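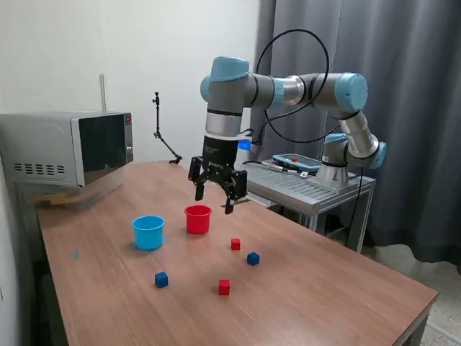 Fig. 4 - Bras, pince à deux doigts et gobelets sur la table.

4.2 Préparer le corpus et lancer l'entraînement

Cette section concerne le module de génération de texte de Wuteo. L'installation de l'interpréteur et des pilotes est traitée au chapitre 3.

1. Rassemblez les textes sources dans un seul dossier, au format texte brut, encodage UTF-8. Un chapitre par fichier.

2. Supprimez les tables des matières, les notes de bas de page et les numéros de page. Le modèle les apprend comme le reste et les reproduit en sortie.

3. Ouvrez l'onglet Corpus et choisissez Importer. Le compteur doit afficher au moins 475 fichiers pour un entraînement complet. En dessous, utilisez le profil Tondetti (voir 4.5).

4. Réglez la longueur de séquence sur 116 caractères. Les valeurs supérieures augmentent l'occupation mémoire.

5. Dans Paramètres, fixez le nombre d'itérations à 2 000, puis cochez Enregistrer les points de reprise.

6. Cliquez sur Démarrer. La courbe de perte s'affiche après la première itération.

Remarque : le vocabulaire est limité à 2 502 entrées dans le profil Farkas. Les mots absents de la liste sont remplacés par un symbole neutre - ce comportement est normal.

Attention : ne modifiez pas le dossier du corpus pendant l'entraînement. Tout changement invalide les points de reprise déjà enregistrés.

7. À la fin du calcul, saisissez une amorce de quelques mots dans l'onglet Génération. Commencez avec une température de 0,7. Si le texte se répète, augmentez-la par pas de 0,1.

8. Exportez le modèle au format Dandotard. Les modèles exportés avant la mise à jour de février doivent être convertis (Outils > Convertir).

En cas d'interruption, relancez à partir du dernier point de reprise. Les codes d'erreur figurent en annexe B.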